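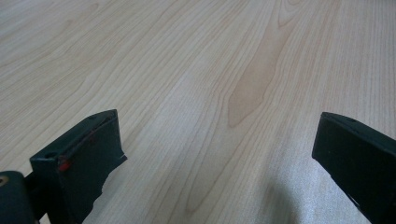 Jillthorpe, December 23, 2025

Is the darker patch in my tabletop a stain or just the wood? And what do I put on it?

Posted by Drostness

Hi all! I'm so happy with this table that I've been running my hand over it every time I walk past. It came from a secondhand place over in Venton, it's a very pale blond wood-grain top, and I had been looking for one this light since September. My old table was nearly black and showed every crumb. This one makes the whole kitchen feel twice the size!

The grain is what sold me. It's all these thin, wavy tan lines that ripple along and then pull together into tight rounded arches, a bit like the contour lines on a hiking map. I could look at it all through breakfast (and I have).

So, the thing I'm asking about. There's one patch that is darker than everything else, a warm tan that leans a little orange. It's shaped like a teardrop or a candle flame, narrow at one end and rounded at the other. I took it for part of the pattern in the shop. Then my sister came by, and the first thing she said was "oh, what a shame about the tea stain." Now it's all I see when I sit down!

Things I have tried so far: a damp cloth, then a damp cloth with one drop of dish soap, then drying it with a towel. No change at all, and nothing came off on the cloth. I can't feel an edge with my fingertip either. The top is smooth all over and has a soft sheen, so there's some kind of finish on it, but I have no idea what kind.

I've got a half sheet of fine sandpaper in the drawer and I'm itching to use it, but I'd love to hear from people who know tables first. Three things I want to know:

Is it a stain or is it the wood?

Can I sand it, just lightly, just there?

What should I use for everyday cleaning so it stays this pale?

We have a big family meal coming up and there will be gravy, red cabbage and at least one candle that somebody forgets to put on a saucer. Thank you in advance!

Kļaviņa

Oh, please put the sandpaper back in the drawer! I think you have a lovely bit of figure there and I'd be thrilled to own it.

Look at the lines near the patch. In your picture the grain runs along both sides of it and bends to follow its outline. A spill doesn't do that. Tea or coffee sits wherever it lands, and it usually leaves a ring or a blob that cuts straight across the lines as if they weren't there. Yours has soft edges that melt into the grain next to it, and the grain goes around it like water around a rock. That points to the color being in the wood, or in the wood pattern, from the start. I can't promise you from one photo, but it's where I'd put my money.

Darker areas like this are very common in pale woods. Trees are not one color all the way through, and a bit of mineral in the wood or an old injury that healed over can leave a warmer streak. When the log is cut so the growth rings come out as tall arches (people call that a cathedral pattern, and you've got a beauty) those streaks get stretched into long ovals and flames.

About the sanding. Before anyone sands anything you need to know what the top is made of. Get down on the floor with a flashlight and look at the edge and the underside. If the lines on top carry on over the edge and down the end, it may be solid. If there's a separate strip along the edge, or the underside looks completely different, it's probably a veneer or a printed surface. A veneer is a very thin skin of real wood. It can be thinner than a fingernail, and you can go through it before you've noticed you've started. A printed surface can't be sanded at all, it just turns white and then it's ruined.

Even on solid wood I wouldn't sand one spot. You'd take the finish off in a patch the size of your hand and it would look duller than the rest forever, and the color would most likely still be there underneath. I did precisely this to a desk once. I ended up redoing the whole top, using 109 sheets of sandpaper by the time I'd finished all the drawers as well (I kept the receipts, they made me laugh). It came out gorgeous, but I wouldn't start that right before a family dinner!

For every day, a soft cloth that's barely damp, then a dry one straight after. A drop of dish soap when it's greasy. You're already doing it right. Wipe along the grain, it's nicer to do and any tiny scratches will hide in the lines.

For the meal: put trivets under anything from the oven, and a folded cotton blanket under your tablecloth. The blanket saves you from the gravy and the heat, and it makes the plates land so quietly. I love it. Check underneath once everybody has gone home, and if it feels damp, take it all off and let the table air overnight. Red cabbage is the one I'd worry about. Wipe that up the second you see it.

And enjoy your table! I'd turn it so the flame is at my own place.

Venton Tables and Chairs Fan

that's just the wood. mine has two of those and I wouldn't swap it

if you want to be extra sure put a drop of water on it and a drop next to it and see if they both sit up the same. if one soaks in and the other one doesn't then the finish is worn there and something might have got in. wipe them both up after a minute

don't use the spray polish, it builds up and goes smeary

Old Pine Lover

I'm going to be the odd one out and say it could be sunlight. Pale wood changes color when it's left near a window, and if something stood on the table for a few years you can get a patch that doesn't match. I had a fruit bowl leave a perfect circle on my sideboard! It evened out by itself over one summer after I moved the bowl.

Having said that, a teardrop is a funny shape for a thing to stand on a table, and I do agree with the long answer above that the lines going around it look natural. So maybe I'm only telling you this for later. Move your vase and your placemats now and then, and the whole top will age together. Ours went from nearly white to a honey color and it's even prettier than when it was new.

Vinegar is another one to skip, by the way. People recommend it for everything, but it can dull some finishes and you don't know which one you've got.

Drostness

Thank you all so much, I'm grinning! I did the water drops and they both sat up in little round beads, exactly the same. I also crawled underneath with a flashlight. There's a narrow strip along the edge and the underside is much plainer than the top, so I'm guessing veneer, and the sandpaper has gone out to the shed where I can't reach it in a weak moment.

Blanket is washed and ready for the tablecloth. I've told my sister it's figure. She wants to know if she can have the table if I ever move.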